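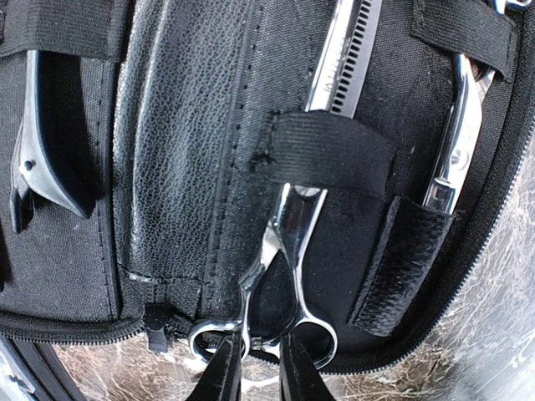
Cutting my own fringe and my children's hair - which scissors to buy?

Edeltraud Moser
August 2018

Hello all. English is my second language, so please excuse mistakes. I want to stop paying the salon in Hellach for every small trim. I have two children with fine, straight hair, and my own fringe grows very quickly. I have seen sets for home use, and single scissors which cost 200 and more. Is it necessary to spend so much? I have used the kitchen scissors until now and the ends look chewed.

Nerys Ellis
Please put the kitchen ones back in the drawer! A cheap set is fine for fringes. I've had mine from Cuautle for years and only ever use the plain pair and the comb.

Siwan Price
I don't agree. Cheap sets go blunt by the second winter and then they fold the hair. Buy one good pair, leave the rest, and never let anyone cut paper with it.

Edeltraud Moser
Thank you both. I have now looked at sets in a zip case with two pairs of scissors and combs. What I like is that the blades are in plastic sleeves, as my younger one opens everything.
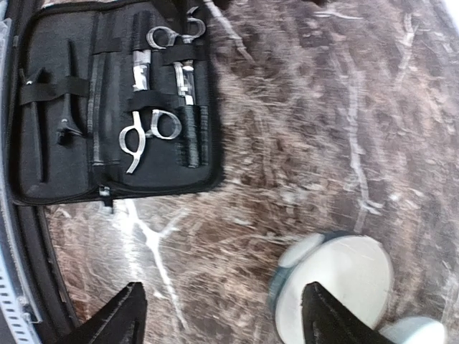 Heledd Rosser
Sleeves or no sleeves, wipe the blades and put a drop of oil at the screw each time. Mine rusted in a steamy bathroom. Siwan is right about paper, but I think 200 is silly for three heads of hair.

Siwan Price
It is 200 once, Heledd. How many sets have you bought?

Heledd Rosser
2. Point taken, but they still came to less than 100 together.

Edeltraud Moser
I will try a set first - if it is blunt by next September I will write here and Siwan may laugh. One more question: do you cut a fringe wet or dry?

Nerys Ellis
Dry, always. Wet hair jumps up when it dries, and then you have a very short fringe for the school photo.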